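Wilora Paired Hand Grippers, club set
Item 3734

Sold as a pair, one for each hand. The Wilora set is meant for school clubs and student teams that want to record people doing ordinary chores and train an arm on it later. You hold the grippers and work the fingers yourself. We stock them and we'll sell them to you, but read this page first, because the maker's brochure is rosier than we are.

The brochure says a new club can be collecting good data in one afternoon. The Tritstead robotics club took 3 weeks. Most of that went on learning to move slowly and arguing over what counts as a finished fold. 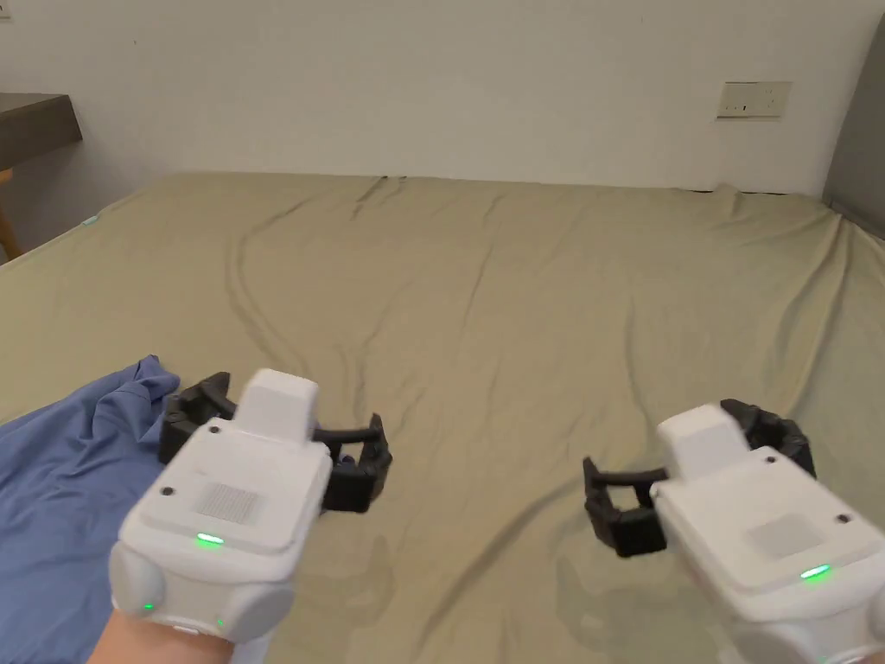

Cloth-folding practice, Tritstead student project. Green lights on both units.

Cloth is where we have the most doubts. The black fingers are fine on boxes and cups. Thin fabric is another matter, and Ngân Bạch, who runs the club, threw out 35 takes before she kept one. If your contest task is laundry, borrow a set before you spend the budget.

Comes with two grippers, charger and a printed guide. The guide is poor. Arm and software not included, whatever the box seems to suggest. Clubs get 5 percent off, which won't change anybody's mind.

Comments

Nuno Quintela: We used these for our April contest. Good on blocks, hopeless on socks. Wrists were sore by the end.

hoàng_lab: Does the Clarunitz software read the files or do you have to convert them?

Ngân Bạch: Convert. Takes ages. Also, we kept more than one take in the end, for the record.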